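Spent the week reading up on river otters for the Tarkberg nature center signs. Posting the parts that didn't fit on the boards.

An adult male can weigh 30 pounds. Females are smaller. The tail is thick at the base and makes up a good third of the length.

They don't usually dig their own dens. Old beaver lodges and muskrat burrows do fine – so do hollow logs near the water.
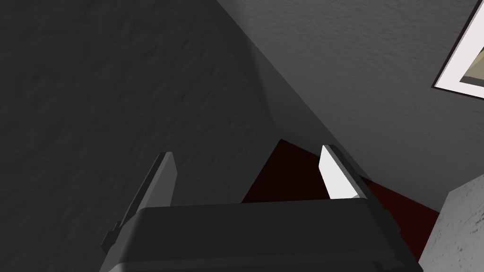

Pups are born in early spring with their eyes closed. They don't take to swimming right away and the mother has to get them into the water.

Nazmiye Tokgöz sent me her February track notes from the Correia side. 4 sets of prints, 2 long belly slides in the snow.

Diet is mostly fish and crayfish. Frogs too, when they can get them.

Signs go up in Vamamville next. Same text, bigger type.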